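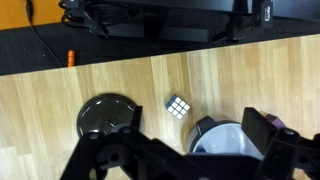
# 长桌上的小物件

白色一面朝上的小魔方,侧面露出蓝色贴纸。桌面是浅色木纹,魔方放在中间略偏右的位置,四周空着。

这一页收的是Slanina活动室长桌上的东西。活动室在Jalitz那栋楼的二层,房间不大,进门左手是一排柜子,长桌在里侧。平时大家把要用的小物件拿到桌上,用完放回柜子。页面由Gangadharan Warrier和我轮流整理,图不多,文字写得比图多,主要是给第一次来的人看,也方便我们自己查。

柜子里登记在册的小物件有近100件,分三层放。上层是益智类,中层是盘、盖、盒一类的圆形和方形件,下层是杂物。登记簿挂在柜门内侧,名称、放在哪一层、最近一次谁用过,都写在上面。名称尽量写得短,认得出来就行。比如魔方就写“魔方,小”,另外两只写“魔方,大”和“魔方,旧”。

## 魔方

三阶,每面九格,格与格之间有黑色的线。贴纸式的魔方用久了容易起边,拿的时候手指压在块上,尽量避开贴纸的角。起了边的不要撕,放到柜子上层左边的小盘里,我们统一处理。

常见配色里白色对着黄色,蓝色对着绿色,红色对着橙色。拿到手里先看中心块,中心块的相对位置是固定的,转来转去都不会变。初学的人从白色那一面开始比较容易:先在白色中心周围拼十字,再补四个角,然后把魔方翻过来做中层。活动室里有一份手写的步骤,Deepika Poduval抄的,一共16页,放在魔方旁边的文件夹里。第7页和第8页的顺序装反了,看的时候留意一下。

转不顺的时候不要硬掰。轴里进了灰会发涩,拆开用软毛刷扫一扫,再装回去。拆之前先把顶层转四十五度左右,从棱块下手,角块和棱块分开摆。装回去时要照复原好的样子装,随便装可能会装出一个怎么转都复原不了的状态。这个错误我犯过一次,后来整只重新拆了一遍,花了一个下午。

润滑用硅油,一滴够了。食用油不行,放一阵子会发黏。

## 桌面的使用

长桌是从Allier的旧办公室搬来的。搬来时有一条桌腿短,垫了一块软木,后来换过一次垫片。木纹方向和桌子的长边一致,摆东西的时候可以拿木纹当参照,放直放斜一眼看得出来。

几条习惯,写在这里:

- 小物件放在桌子中间,离桌边留一掌宽。魔方这样有棱角的还好,圆的容易滚下去。
- 深色的东西直接放在木纹上就很清楚,浅色的最好垫一张灰卡纸。
- 湿的杯子不上桌,窗台有杯垫。
- 线材从桌后走,桌面上不要拉线。
- 离开前把桌面擦一遍,用干布,顺着木纹擦。

桌面上同时放几件东西没有硬规定。人多的时候各占一块,人少的时候可以摊开。我自己喜欢一次只拿一件出来,看完放回去再拿下一件,找起来省事,登记簿也好写。

## 黑色圆盘

中层的圆形件里,黑色的这只最常被问起。登记簿上写的是“黑圆盘,亮面”。看着像容器的盖子,也可能是什么东西的底盘,登记的时候没有定下来,后来也就一直这么叫。

塑料的,表面很亮。外圈是一道凸起的边,中心有一个圆形的凸台,凸台中间凹下去。从中心往外有几道细线,像辐条。屋里的顶灯开着的时候,盘面上会映出弯弯的白色光条,换个角度光条就换个位置。

亮面塑料怕划。擦的时候先吹灰,再用眼镜布轻轻带过去,从中心往外圈走。纸巾不要用,纸巾上的纤维会在亮面上留下细痕,单看一条看不出来,多了就发雾。指纹用清水就能擦掉,酒精先别碰,有些塑料擦了会发白,没有试过的件一律按会发白处理。

收的时候亮面朝上,下面垫布。圆盘之间要叠的话,每两只中间隔一张薄纸。柜子中层有一叠裁好的薄纸,用完了告诉Gangadharan,他那里还有。

圆盘类的直径我们在登记簿上单独记了一栏。量的时候尺子要过中心,中心有凸台的不好平放,可以用两块直角板夹住外圈,量两块板之间的距离。外圈有凸边的,记最外侧的尺寸,内侧的尺寸另写在括号里。
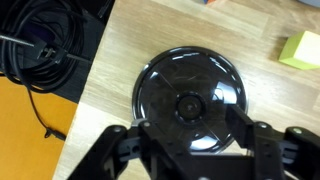
## 柜子里的其他东西

下面这些目前只有文字,按柜子的层来写,顺序和登记簿一致。

**上层。** 木制孔明锁两只,其中一只缺一根,缺的那根用同样粗细的木条补过,颜色稍浅。七巧板一套,装在布袋里,袋口的绳子打活结。滑块拼图一块,十五格,数字朝外放。华容道一套,棋盘边角有磕碰,不影响玩。

**中层。** 除了圆盘,还有几只带盖的扁盒。盖子和盒身都贴了同一个字母,盖错了能盖上,但是会松。有一只铁盒的盖子比较紧,开的时候拇指压住盒身,从对面那一侧往上推。

**下层。** 木夹子、橡皮筋、几卷纸胶带、一把短尺。卷尺原来也在下层,后来挪到柜子顶上了,找不到的时候先看看顶上。短尺的零刻度磨掉了一点,精确量东西请从1厘米处开始量,读数再减去1。

## 借用

小物件可以借出活动室,时间到当月月底为止。借的时候在登记簿“去处”那一栏写名字,还的时候自己划掉。名字写清楚一些,有过两个人缩写相同的情况,查了很久。

Flurkora读书小组每次来会固定借走上层的七巧板和孔明锁,时间是晚上六点到八点。这个时段上层会空一半,要用的话提前打个招呼。

魔方和圆盘一般都在。圆盘借出去请带上原来的那块垫布,一起还回来。

## 更正和补充

- 之前写孔明锁有三只,点过以后是两只,第三只是Deepika自己带来的,已经拿回去了。
- 登记簿换了新本,旧本还在柜子下层,有40页写满了,剩下的留着打草稿。
- 柜子上层的标签换成了大字,中层和下层的等十二月再换。
- 有人问魔方能不能换成无贴纸的。旧的还能用,先不换。
- 圆盘的用途如果有人认得,请写在登记簿那一行的后面,用铅笔写,我们核对以后再改名称。

长桌上有新的东西登记进来,会接着往这一页后面加。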